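Unplanned Grip Release During Two-Handed Basket Carrying
Final Report, Household Robotics Project Course
Submitted by Hamdia Admasu and Jade Carrier
February 10, 2021

Summary

The project team was assigned the task of having a two-armed robot carry a laundry basket to a front-loading washing machine and set it down within reach of the door. During testing, the left hand opened without a command while the basket was in the air. No person was hurt. The basket fell, the right arm was pulled out of its planned path, and the wrist of that arm struck the edge of the washing machine. Testing was halted under the laboratory safety rules. The present report describes the fault, its cause, and the changes made before work was allowed to continue.

Background

The robot, known in the laboratory as Gevow, has two arms, each ending in a hand with articulated fingers. The hands are driven by the Huvell control software, which was written by an earlier project group and handed over to us in September. Motion of the arms is planned separately, by a program called Demissie. The two programs exchange messages but do not share a clock – a fact that became important later.

A basket is a difficult object for two arms. Once both hands have closed on the rim, the arms and the basket form a closed loop, and a small error in the position of one arm is felt as a force in the other. The clothing inside adds to the problem, as it can shift to one side when the basket is tilted.

Work at the Washing Machine

All carrying trials took place in the home area of the laboratory. The robot lifts the basket in front of its body, holding one side in each hand, and approaches the machine with the load raised. A typical load was two garments. Trials were supervised by one student at the stop button and one at the control desk, and both remained outside the marked boundary while the arms were powered.
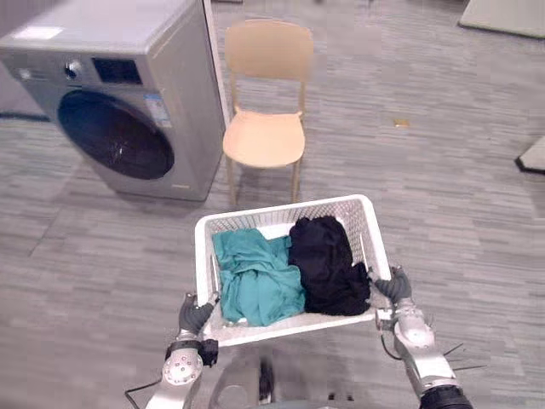

3. Fault Description

The fault occurred as the robot began its final turn toward the machine. The log shows that the left hand reported a normal grip force up to the last message before the release. The next message reported all fingers open. No open command had been sent by Demissie, and neither student had touched the controls.

With the left side of the basket free, the full weight passed to the right hand. The right arm attempted to hold its planned position, overshot, and made contact with the machine. The student at the stop button pressed it at once. The arms lost power as intended, but the right hand remained closed on the rim and had to be opened by hand after the robot was locked out.

Damage was limited to a bent cable bracket on the right arm and a cracked corner on the basket. Both were replaced.

4. Cause

Our first belief was that a cable to the left hand had worked loose. The cable and its connectors were examined and passed every check. The hand was then held closed on a test bar for 1,000 grip cycles without a single release.

The cause was found in the Huvell code. Each hand expects a regular "keep closed" message. If none arrives within 50 milliseconds, the software treats the connection as lost and opens the fingers. This rule was reasonable for the purpose it was written for, in which a person might have a finger caught in a single hand. It is not safe when two hands share a load above the floor.

On the day of the fault, the control computer was also recording full joint data to disk. The log shows a gap of 655 milliseconds between two messages to the left hand. The right hand runs on its own process and was not affected.

5. Corrective Measures

The following changes were made and approved by the laboratory before power was restored:

The response to a lost message was changed from "open" to "hold and stop." Both arms now freeze in place when either hand loses contact with the control computer.

Recording was moved to a second computer, named Holetti.

The arms now compare the forces at both wrists. If the difference grows beyond a set limit, the robot stops and lowers the basket slowly.

A release switch was added at the control desk, so that either hand can be opened on purpose after a stop. Its use requires the agreement of both students present.

The message gap was then created on purpose in 6 trials with a loaded basket. The robot held the basket and stopped in all of them.

6. Remaining Concerns

The hold-and-stop response protects the load, but it removes the quick release that the earlier group considered necessary for people. Until the hands are able to sense a trapped finger, no one may reach into or touch the basket while the arms are powered. This rule has been added to the operating sheet.

The force limit was chosen with light clothing. Wet laundry is heavier and has not been tested. We recommend that the next group repeat the trials with heavier loads before attempting to carry a basket away from the machine after a wash.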